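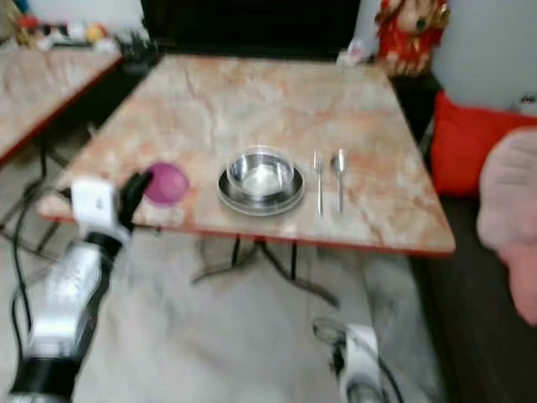

1 min read

Home Notes Projects Archive Contact

Notes > Automation > Kitchen

Clearing a table is still a hard chore for a machine. The items are ordinary: a small purple cup, a steel bowl on a steel plate, a fork and a spoon lined up along the edge. A person does it without looking.

The cup is the easy one. It is rounded and stands by itself near the corner, so a two-arm machine can come at it from the side with the left gripper. Glossy surfaces do upset depth sensors, and the marble pattern on the tabletop gives the vision software plenty of false edges.

The bowl and plate are worse. Polished steel reflects the room, and the reflections move when the camera moves. The software also has to decide whether a stack is one object or two. My own test rig, Ovley, gets this wrong often enough that I log it as a separate fault.

Flatware is the real problem. A fork lying flat leaves very little for a finger to get under. On Saturday I ran 20 attempts at a fork with Ovley and got four clean lifts. The rest slid or tipped. Switching to the thinner Nilside fingertips helped with the spoon and did nothing for the fork.

Shop-floor work is further along. Parts arrive in fixtures, the light is constant, and the same pick repeats all shift. Dinner tables have none of that.

So my answer for table clearing is no, for now. Cups yes, bowls sometimes. Next on the bench is a tilting wrist, if the bearings arrive in September.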